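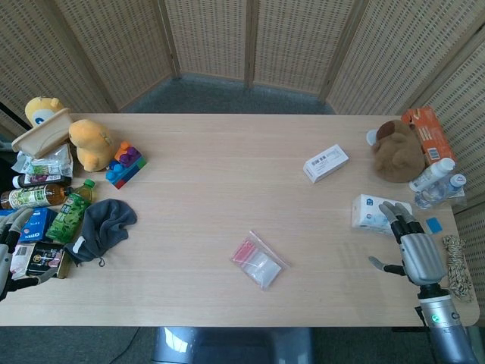
Storing opened jars of pickled vegetables

By Parveen Afridi
January 19, 2019
Reading time: 2 min

Most jarred pickles fail after opening, and the usual cause is handling. The points below apply to gherkins, onions, beetroot and sliced chillies in vinegar brine. Vegetables in oil need different treatment and are not covered.

Brine level
Keep all solids under the liquid. If the level drops, top up with white vinegar of at least five per cent acidity. Do not use tap water, as it dilutes the acid. A strip of cabbage leaf pressed under the shoulder of the jar will hold down floating pieces.

Utensils
Use a clean, dry fork each time. Fingers and buttery knives introduce yeasts, which show up as a white film on the surface. Wooden tongs are fine if fully dry.

Lids
Plain metal lids corrode from the rim inwards. Wipe the thread with a cloth dipped in vinegar before closing. Once the inner coating is scratched, replace the lid — a plastic screw cap of the same diameter will do. Clotholm caps fit the standard wide-mouth jar but not the older Kocsis pattern, which has a coarser thread.

Temperature
Store at 4°C or below, on a middle shelf. The door is the warmest part of most fridges and suits mustard and sauces better.

Labelling
Write the opening date on masking tape and stick it to the glass, not the lid. Lids get swapped. Vinegar smears most inks; pencil holds up well.

Discard the jar if the brine fizzes, the lid domes or the contents turn slimy. Cloudiness in garlic brine is often harmless, but cloudiness with an off smell is not.

Related
Removing labels and glue from glass jars
Descaling a kettle with leftover vinegar
Usman Kazmi: Drying chillies in a low oven
Getting beetroot stains out of a colander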